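Packaging & Shelf Handling, unit 4 notes
Reading a carton: panels, icons, color bands

Quick recap from last time. A retail box has a selling face and an info face. Selling face = big letters, strong color, seen from across the aisle. Info face = everything the law or the warehouse wants on there, small type, nobody's favorite job to lay out.

Color band. Usually one solid color down a side or across the front, brand name inside it. Kelemen cartons all use the same band width whatever the box size, Meston scales it. Know the difference, it comes up in the practical.

Orientation. Boxes get stored on their side all the time, so the name reads sideways. Fine for the stockroom. Not fine on display unless the planogram says so. Shelf at Skavau: 31 cm clear height, so tall cartons go down flat there, band toward the aisle.

Icons. Handling marks (up arrows, glass, umbrella), disposal marks, then the product's own pictograms, often in a row inside an outline. The row is meant to be read in order. Turn the box before you read it, people misread rows every term.

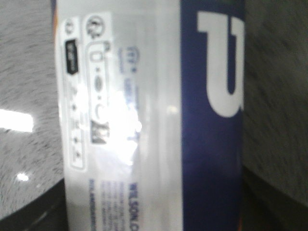

Which panel do you check first when a box comes in?
The info face. Match the item code to the delivery sheet, then look at the selling face for dents and scuffs.

Checking in, short version
- code against sheet
- seals, both ends
- corners (press, dont squeeze)
- handling marks, then stack to suit
- count per layer, write it down

Stacking. Drudine pallet is 18 cartons a layer, 8 layers, 144 total. If your number is off, recount the top layer first, that is where the gaps are. Heavy at the bottom, obviously. Name faces out on all four sides if the layer pattern allows it.

Glare. Glossy board under strip lights is hard to read. Tilt the box or move it, do not guess a code. Last year's mix-up was a 3 read as an 8, nearly 2,000 units on the wrong aisle.

For next session: bring one empty carton from home, any size. Mark selling face, info face, and every icon you can name. Ones you can't name, copy onto the worksheet and we will go thru them together. Cutters stay in the drawer till I say.

Related handouts
Unit 3: Board grades and coatings
Unit 5: Labels and item codes
Unit 6: Damaged stock, returns
Worksheet 4B: Name the icon

Contact the course office | Copyright course authors | Back to top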